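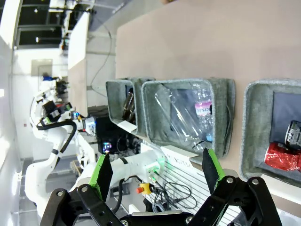

Slide 1. Sorting station, view from the gripper: bottle in the middle bin.

Speaker notes: "Who empties the bins now?" Staff session, 30 min including questions

Leave slide 1 up while people find seats. Start when the door closes.

Opening
Thanks for coming before shift change. I work in returns at Pluvard, and I was on the sorting bench for six years before the arms came in. I'll talk about what changed in the job. The people from Reltska who did the installation are giving their own talk after lunch, so please keep questions about the software for them.

Say what the station does. Mixed small items come back to us in totes. They have to be sorted into gray felt bins and taken out again for checking. The arm does the reaching and gripping. A person decides what happens to anything it can't place.

Point at the bottle on the slide. Clear plastic, crumpled, lying at a slant in the bin. For a person that's a one-second pick. For a gripper with two fingers it's one of the harder things we handle, as it's see-through and it gives when you squeeze it. Then point at the red wrapper in the bin on the right. Same kind of trouble. Wrappers and bottles make up most of our calls to the bench.

Slide 2. The numbers
2,028 items through the station in the January trial.
567 of those needed a person to step in at least once.
124 were put in the wrong bin and caught at the check.
Give people time to read. Don't round them. Someone will ask how this compares with hand sorting, and the answer is that we never kept a count of our own mistakes before, so we can't say.

Slide 3. What got easier
Less reaching. On the old bench you leaned over the bins all shift, and shoulders were the main complaint in our group.
Fewer cuts from broken packaging.
Breaks can be moved. The station can be paused, and the line doesn't back up the way it used to.

Slide 4. What got harder
Attention. You wait, then there are three calls in a row, then you wait again. Several of us found this more tiring than steady sorting. We now swap off the station every two hours, and that came from the bench crew.
Noise is lower, but people talk less. Benches used to face each other. Now one person stands alone with the screen.
New people don't learn the items. When I started I handled everything. Someone who starts today handles only the odd ones, and they're slow to spot a normal item that's in the wrong place.

Slide 5. Stopping the machine
Go back to slide 1 for this. Yellow box, red cap, down by the black cables. Anyone may press it. You don't need to ask a lead, and you won't be written up. In the first weeks people would call across the floor before pressing. Say this part twice.

Slide 6. Pay and grades
Keep to what is agreed. Station work is paid at the bench rate plus the training step. The grade review is still open. If asked about headcount: two people moved to inbound, both by request, and there is no decision past the summer.

Slide 7. What we asked for
A second stool and a mat at the station.
One hand-sorting shift a month for everybody.
Bench crew in the room when new items are added to the list. We have the first two. The third is promised for the Oneo line.

Questions
If it runs over, move to the break room. Sign-up sheet for a turn at the station is by the door, morning slots only.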